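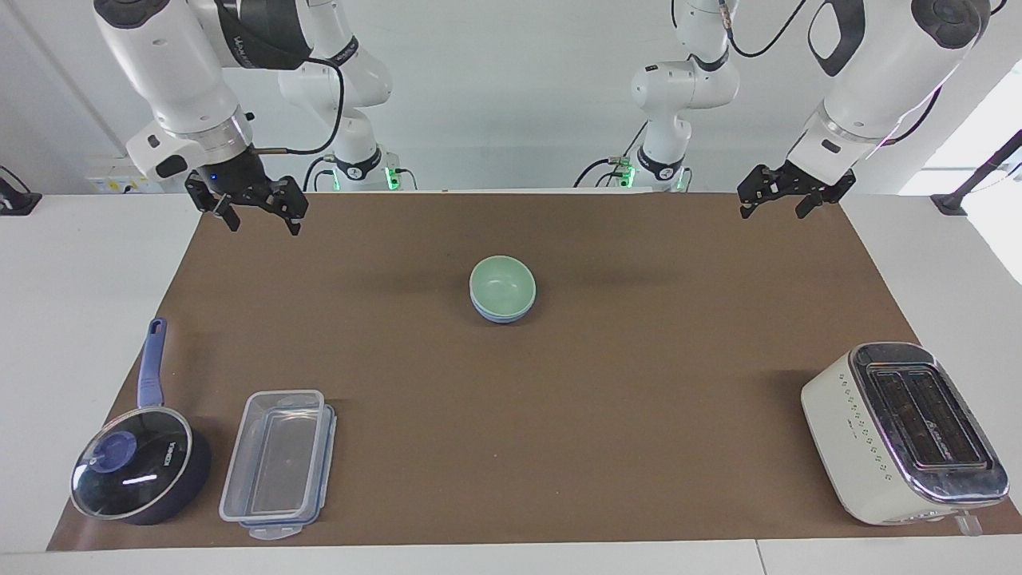
About Irkatgate

Irkatgate started with an argument about dishes. Two of us had spent our working lives around shop-floor machinery, the kind that puts the same bolt in the same hole all day long and never complains, and over a long supper we got to wondering why a machine that can do that still can't be trusted with the cereal bowls. The dishes sat in the sink the whole time we talked, of course. By the next spring we had a lease on a former upholstery shop in Orier, a pair of secondhand arms, and a great many more opinions than we had answers.

We are a small testing and advice workshop. People who make household and light-industrial robots come to us to find out how their machines do with ordinary chores, and people who are thinking of buying one (care homes, school kitchens, packing rooms, a bakery or two) come to us to ask whether they should wait. We keep a list of 98 chores, written the way you'd ask a person to do them: put the lid on the pan, stack the bowls, move the toaster over, fold the towel in half, find the other sock. A machine gets 10 tries at each one, and we write down how every try went, including the messy ones.

So, can they do the chores yet?

It's the first thing anybody asks when they come through the door, and we still love being asked! The short answer is some of them, some of the time, if you're patient and your kitchen is tidy. Picking up one bowl from an open table is in pretty good shape now. Picking up the top bowl from a stack of two, without bringing the bottom one along for the ride, is harder than it sounds, and we've watched very capable machines get it right all morning and then fumble it after lunch when the sun came around to the other window.

Clear things are a trouble all their own. A glass lid or a see-through food container is easy for you and me, but a camera may look straight through it to the table, or catch a bright spot of reflection and take that for an edge. Snap clips are worse. You and I press them closed with a thumb while holding the box steady with the other hand, hardly thinking about it, and teaching two arms to share that little job kept us busy for most of a winter. Long-handled pans want turning before they can be lifted comfortably. Toasters are easy to nudge and surprisingly awkward to carry.

On the shop floor the picture is brighter, though it depends what you mean by a shop floor. Where the parts arrive the same way each time, machines have been doing well for years and don't need our help. Where they come jumbled in a bin — and in small shops they nearly always do — the problems look a lot like the kitchen ones. That is why our kitchen people and our packing people share one big room and one coffee pot.

How we work

Everything we use is the sort of thing you'd have in your own cupboards. We own 397 household items at last inventory, bought at yard sales and discount stores, and we don't mark them with stickers or paint to make them easier for a machine to find. If something gets chipped or dented we keep using it, as you would at home, unless it has a sharp edge.

We report what we measured, to the client who paid for it, in plain language. If a robot needed a person to step in, the report says so and says how often. We don't give out awards or badges, and we don't take a share in any machine we test.

Our larger projects

Asamoah is our long-running kitchen study. It asks whether a pair of arms can clear and reset a small table without help, starting from a different arrangement each time, and it has passed 200 arrangements so far. We're slower at it than we had hoped to be, and we've learned more from it than from anything else we've done.

Grastis is the shop-floor side, which looks at sorting and packing mixed goods in small batches. It's a younger project, and we would very much like to hear from small manufacturers who have a dull, repetitive job they'd be happy to describe to us in detail.

Come and see us

We open the workshop to visitors one Saturday a month, from ten in the morning. Children are welcome and tend to ask the best questions. Parking is behind the building, and the side door is the one that opens. If you'd like to bring a chore for us to consider, write it down the way you'd say it to a helpful teenager and leave it in the box by the coat hooks. We read them all, and several have made it onto the list.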